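**Hovton's Likgate Hall opens its doors to a year-round board game library**

HOVTON, Friday, April 10, 2026 – Anyone with a Hovton library card can now borrow a board game the same way they borrow a novel. The Likgate Game Library opened this week on the ground floor of Likgate Hall, with shelves of family games, card games, two-player classics and a good number of heavy strategy titles for people who like to spend a whole Sunday on one map.

The collection is free to use. Games can be played at the tables in the hall during opening hours or taken home for 28 days, and one renewal is allowed if no one else has asked for the same title. Each household can have 2 games out at a time.

The idea grew out of a trial in February, when the hall put out a cart of donated games next to the magazine racks and left a notebook beside it for comments. The notebook filled up fast! People asked for longer loans, more games for small children, more games for one player, and better lighting over the corner tables (the new lamps went in last month, and they make a big difference when you're trying to tell the navy pieces from the black ones).

Many of the requests were for titles that neighbors remembered from childhood and hadn't seen in a store for years. Quite a few of those have been tracked down. Some came from attics and garage sales, and every one has been sorted, counted and given a contents card taped inside the lid. Where a die or a pawn was missing, a replacement has been found that does the job, even if the color doesn't match perfectly.

The larger part of the collection is new. A grant from the Tikkanen Fund paid for 100 games, chosen with a wide mix of ages and playing times in mind. That includes cooperative games, where everyone at the table wins or loses together, and a shelf of word games in Spanish and English. There are also large-print card decks and a set of card holders for players who find it hard to keep a full hand fanned out. 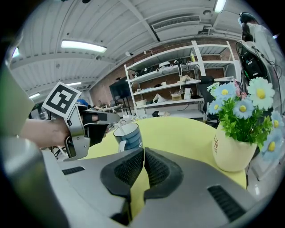 Storage turned out to be the trickiest part of the whole project. Board game boxes come in every size you can think of, and a tall stack tends to crush whatever is at the bottom. The library settled on the Drodeck shelving system, which lets each game sit flat on its own adjustable tray, so a borrower can slide out the one they want without lifting six others off the top. Small card games are kept in shallow drawers near the front desk, sorted by name.

Games are labeled with a colored dot for playing time. Green means under half an hour, yellow means up to an hour, and blue means you should probably bring a sandwich. A second label gives the number of players and a suggested starting age. These are only suggestions, and plenty of eight-year-olds will be able to beat their parents at the blue-dot games.

**Learn-to-play evenings**

Reading a rule book out loud to a table of hungry people is nobody's favorite way to begin an evening, so the library is also starting a series of learn-to-play nights. Each one is built around a single game, with several copies set out and someone on hand at every table to explain the rules as the first round goes along. Players can drop in alone or with friends. There is no sign-up, no score sheet at the end, and no need to know anything about the game before walking in.

The first season has 26 evenings, running from spring into the fall. The opening nights will stick with quick, friendly games that can be taught in a few minutes – tile laying, simple auctions, drawing and guessing. Later dates move on to trading games, train games and one long night of detective work that will use both floors of the hall. A printed schedule is available at the front desk and will be posted on the notice board by the main entrance.

Families with young children are warmly invited to the morning sessions, which use games with chunky pieces and very short turns. Strollers can be parked in the lobby. Snacks are welcome at the tables, with one small request: please keep drinks in a cup with a lid, and wipe your hands before picking up the cards.

**Donations and repairs**

The library is happy to take games in good condition, especially ones for larger groups, which are always the first to go out. Please check that the rules are in the box. Incomplete games are welcome too, as they can be used for parts, and the spare-parts drawer is already a wonderful jumble of wooden cubes, sand timers, plastic hotels and play money in currencies that don't match anything.

If a piece goes missing while a game is on loan, borrowers should just say so when they bring it back. There is no fine for a lost piece. A note goes on the contents card and a replacement comes out of the drawer. Fees apply only if a whole game isn't returned.

Local game designers who would like to test a work in progress with real players can ask at the desk about table space. Two tables near the back windows can be set aside for this on request, and regular visitors have already said they would love to try out something new.

**Visiting**

The Likgate Game Library is on the ground floor of Likgate Hall in Hovton and keeps the same hours as the hall itself. The entrance is step-free, and all of the playing tables can be reached by wheelchair. Library cards are free for Hovton residents and can be issued on the spot with proof of address. Visitors from out of town can't take games home, but are very welcome to stay and play.

Press visits can be arranged through the front desk at Likgate Hall.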